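Zosstead, 28/03/2024

**Rasolier publishes its maintenance routine for the Trokari hand-held gripper**

Rasolier, the service workshop for small automation equipment, makes available from today its complete routine for the care of the Trokari hand-held gripper. Until now the routine was given only to customers with a service contract. It covers the setup of a new unit, the weekly check and the exchange of the finger pads, and it is free to download for everybody who operates such a tool.

The hand-held gripper is carried by a person, and the movements of the hand are recorded for later use in robot programs. For this reason a small fault in the mechanism is not only a nuisance for the operator. When one finger closes later than the other, the fault goes into every recording of that day, and it is often discovered many weeks afterwards.

"Our customers clean the camera with great care and they forget the pivots," says Rekha Kushwaha, head of service at Rasolier. "The pivots are the part that I look at first. If there is play in the linkage, I do not need to see the recordings any more, I know already what is in them."

The routine has 17 steps, of which 11 can be done by the operator without opening the housing. The remaining steps need a torque screwdriver and a clean bench. Each step names the tool, the part and the value which must be reached before the operator continues.

Most attention is given to the pads on the inner faces of the fingers. They pick up fibres and dust from floors, fabrics and cardboard, and then the grip changes in colour and also in behaviour — a box which was held firmly in the morning begins to turn in the afternoon. Rasolier recommends to brush the pads dry after every session and to wash them once a week with mild soap. Solvents should be avoided, as they harden the surface. Both pads are always exchanged together, even if only one is worn.

For the linkage, the routine asks for a check of all pivot screws against the mark made at setup. A screw which has moved is taken out, cleaned and set again with fresh thread lock. It should never be only tightened in place. After this work the fingers are closed 2 times by hand without load, and then on a soft object and on a hard one.

The new edition was tested at Strebel, where the grippers are used every day on household goods of very different shape. The workshop has evaluated 1417 service records for it.

"We work on floors, in storerooms, on cluttered tables, so the tools come back dirty," says Harsh Singhal, who is responsible for equipment at Strebel. "Before, each colleague had his own method. Now the sheet hangs beside the charger and the next person can see what was done."

Rasolier will hold an open workshop day in Zosstead in May. Visitors may bring their own gripper and go through the operator steps together with a technician. Registration is by e-mail to the service desk, and replacement pads can be ordered at the same address — delivery within Canada is included in the price.

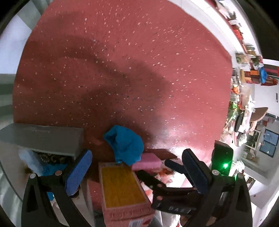
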